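Workshop notebook, Girnside
11/02/2024
Beeswax on cotton, second go

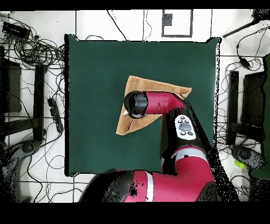

Why I'm doing this again

Homa wants to swap the cling film in the lunchroom for waxed cotton wraps. Fine by me, but the recipe she got from the Cliltura newsletter claims a wrap lasts 200 washes and I don't believe it. No mention of what counts as a wash. Cold rinse? Hot sink and a scrubber? Big difference with wax.

What I did

Grated beeswax over plain cotton, baking paper on top, iron on low. First batch in November used straight wax and cracked along every fold. Added pine resin this time, 2 parts to 18 of wax by weight, plus a dribble of jojoba. Made six.

What I got

Colour went a bit darker. Grip is better but I wouldn't call it a seal. Aníbal says his cling to a bowl overnight. Mine let go before I'd finished the washing up. He's using a heavier cotton, so we're not comparing the same thing.

Smell of resin is strong. Dagný thinks it'll fade. Maybe.

Still to sort out

Weigh one before and after washing, every time, same water. Otherwise we're all guessing.
Ask Homa who wrote the Cliltura piece and whether they sell the wax.
Get the wax off the good iron before Hafþór wants it back.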